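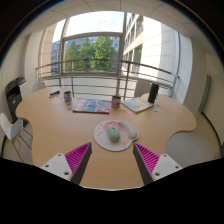
Table with the scalloped outline, light wood grain, bare at the front.

7 May 2023, glue tests cont.

Picking up from the February batch. Still trying to settle which glue goes on the Restau chair repairs. Three on the bench now: the Mollent hide glue, the yellow stuff, and the Nendix two-part. Same ash offcuts for all, same clamps, overnight in the back where its warmer.

Hide glue first. Soaked the granules 12 hours this time, last time I was impatient and got lumps. Heated slow, kept the lid on. Went stringy off the brush, good sign. Open time is short though, got one joint together fine and the second had already skinned over by the time I found the clamp. Scraped it off and redid it. Warm the parts first next time!! Heat gun on low, a minute or so per side.

Yellow glue: no drama. Squeeze-out all along the line, wiped with a damp rag, which I always say I won't do. Stain test on that piece will probably show it.

Nendix: mixed by weight on the small scale. Smell is bad, door open. Sets up glassy. Left a drip on the apron of the vise, chip it off before someone cuts a knuckle.

Break tests, lever arm and bucket of shot:
- hide, good joint: held at 800, went at the next scoop. Failed in the wood, not the line
- hide, redone joint: poor. Clean shiny face, no fiber pulled
- yellow: 972, wood failure most of the way across
- Nendix: ran out of shot. Still in one piece on the shelf

So strength isn't the question, really. Chair has to come apart again in thirty years and the Nendix won't let it. Leaning hide glue for the legs and rungs, yellow for the corner blocks. Yusof order wants the same seat fix, so whatever we pick goes on both.

Steam test on the yellow: 8 minutes with the kettle rig before it moved at all, and it took some finish with it. Hide glue let go much sooner, didnt time it, sorry.

To do
- order more granules, the Mollent tub is nearly down to dust
- 220 paper, we're out
- make two more cauls for the curved back rail, cork on the face
- repeat the redone hide joint with warmed parts, otherwise that number means nothing
- label the offcuts BEFORE gluing. Pencil rubs off, use the paint pen

Stain samples drying on the rack, leave them alone till tomorrow.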